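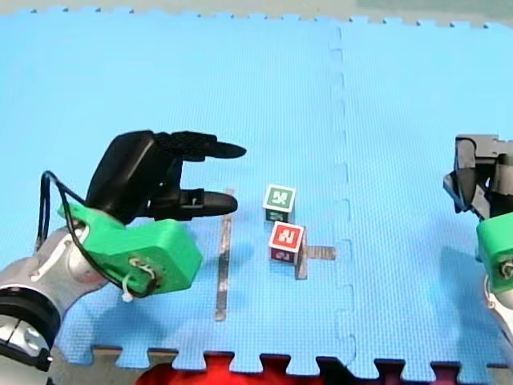

Blue foam matting in use, two small marker cubes set out on it.

Pridstead workroom: interim report to the Prindex small grants desk
Prepared by Carleen Mudgway, with figures from Keegan Halliday
Period covered: start of grant through April

Summary

The grant paid for two things: foam matting for the workroom tables, and sets of small cubes with printed markers for the placing and sorting exercises. The matting is down and in daily use. The cubes are only partly delivered. Whether either purchase has improved the exercises is a question I can't answer yet, and I would be wary of anyone who says they can at this stage.

Matting

The application claimed that interlocking foam would stop the cubes sliding, cut down the noise and spare the tabletops. I'll take those in order.

Sliding. The tiles have a fine textured surface and the cubes do seem to stay put better than they did on bare laminate. Emanuel Jitaru is convinced. I am less so, as we changed the layout of the tables in the same week and did not keep any record of slippage before that. The baseline we promised you in the application was never collected. It should have been.

Noise. Better. I have no complaint here and neither does the office next door, which used to have plenty.

Tabletops. Too early to say. The tops were already scratched.

The seams are my main worry. The tiles join with puzzle teeth, and a cube set down across a join does not always sit level. Clornell, who supplied the tiles, told us the joins would settle flat with use. After several weeks two of ours still have a slight ridge. We now keep the cubes to one side of the seam where we can, but that reduces the working area on each table and nobody allowed for it in the plan. Bevan Kereama has asked Clornell for a price on single-piece mats. I would not want to spend grant money on them until we know the ridge matters.

Cubes

We ordered 200 and have received 177. The supplier puts the shortage down to a printing fault on the last batch and has given us three delivery dates so far, two of which have passed. The invoice was for the full 200 – Keegan has held back payment on the balance and will go on doing so.

The markers on the cubes we do have are mostly sharp. A few were printed slightly off center and those have been set aside. Jolene Ruawai checks each set against the list before it goes out and again when it comes back, which takes up more of her afternoon than the project plan suggested. The plan gave this task ten minutes. It needs closer to half an hour, and next year's budget should say so.

One further point on size. The cubes are small, and that was a deliberate choice, made to fit more of them on a table. In most sessions we have had only a couple out at a time. I question whether we needed anything like the number we ordered.

What was not done

The written guide to the exercises is still a draft. The comparison between matted and bare tables has not started, and it can't now be done in the form described to you. I propose a smaller version, with one table stripped for a month and the same exercises run on both. Emanuel thinks a month is too short. He may be right, but it is what we can staff.

Requests

Please confirm that the comparison may be run in the reduced form, and that any money left over from the cube order can be carried into the next period. I am not asking for additional funds.

Keegan will send the receipts separately.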